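4.2 What the demonstrators' work consists of

The case for automating the front office at Zandirberg was put to staff as a case about relief. Small, dull jobs would go to a machine, and the people who used to do them would be free for better ones. We had doubts about this account before we began our visits in June, and the visits did not remove them. In the months we were there, the machine did none of the dull jobs. People did them, many times over, with their hands inside tools built to the measure of the machine.

The tasks come from a list kept by Yuto Sakai, who runs the project on behalf of Cillari. It is a list of things that office workers do without thinking: straighten a telephone on a table, shift a plant, close a drawer. Each task is to be shown 100 times before it is marked complete. The demonstrators are four employees who had worked at reception or in the mail room. Their job title has changed to "task specialist." Their pay grade has not.

We were told more than once that the work is "just moving things." That is true as far as it goes. It leaves out the fact that a person who has handled desk phones for years must give up everything her fingers know and handle one again with two stiff fingers on each side. Gladys Kashindye had been at the reception desk for seven years before the change. She described the first weeks as "being clumsy for a living." Her speed came back, she said, but it was a different speed, and it was of no use to her once she took the grippers off. 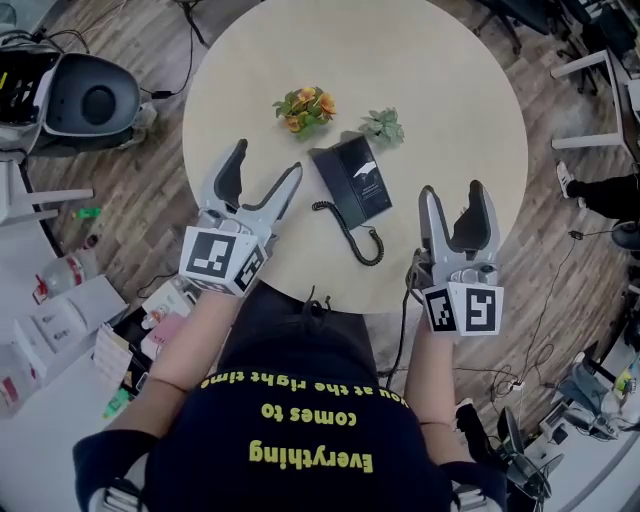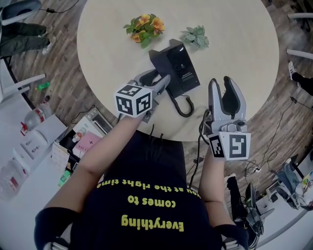
Figure 3. Telephone task at the round table. In both pictures the demonstrator has a gripper at each hand, with printed square markers near the wrist end of the tool.

Sakai's planning documents treat a demonstration as a unit that can be bought by the hour. The demonstrators see it otherwise, and we think they are closer to the truth. A demonstration that looks fine to the person doing it may be thrown out later by someone at Drirkix, the contractor that checks the recordings. The reasons come back as short codes. Riku Hoshino kept a notebook in which he tried to work out what the codes meant in practice, and he showed us pages where he had crossed out one guess and written in another. When we asked at Drirkix for a key to the codes, we were told that they were "pretty self-explanatory." Hoshino laughed at this for some time.

The relief argument also assumes that the old work stops while the new work is going on. At Zandirberg it did not. Visitors still arrived and mail still had to be sorted. These duties were spread among the staff who had not been moved, most of whom had not been asked. Florencia Lagos in accounts now answers the main line from noon until 2 p.m. She did not object to the phone as such. She objected to a chart in the staff kitchen on which those two hours appeared as "time saved."

A fair reader may say that these are the troubles of a trial and that they will pass. Perhaps they will. We would only note that the same thing was said at Sekiguchi, where an earlier project of this type was still in its trial stage when the people who had agreed to it had moved on to other jobs. A trial that goes on long enough is simply how the place is run, and it ought to be judged that way.

We should also be careful not to make the demonstrators sound more unhappy than they were. Sota Morikawa preferred the new work. He liked that it was quiet and that it had a count, so that he could tell when he was done, a thing he had never been able to say of the mail room. He took little interest in whether a robot would someday use what he had shown it. Asked if he thought his old job would be automated, he said he supposed it might be, but that he had heard the same about the mail itself.

What none of the four could tell us was what they would do once the list was complete. We put the question to Sakai, who said that new tasks would be added. We asked what would happen after that, and he referred us to the planning documents, which do not cover it.

Related articles
Who answers the phone? Hidden duties in partly automated offices
Job titles without raises: a study of renamed work
Reading the reject codes: how workers make sense of remote review
The long trial: notes from Sekiguchi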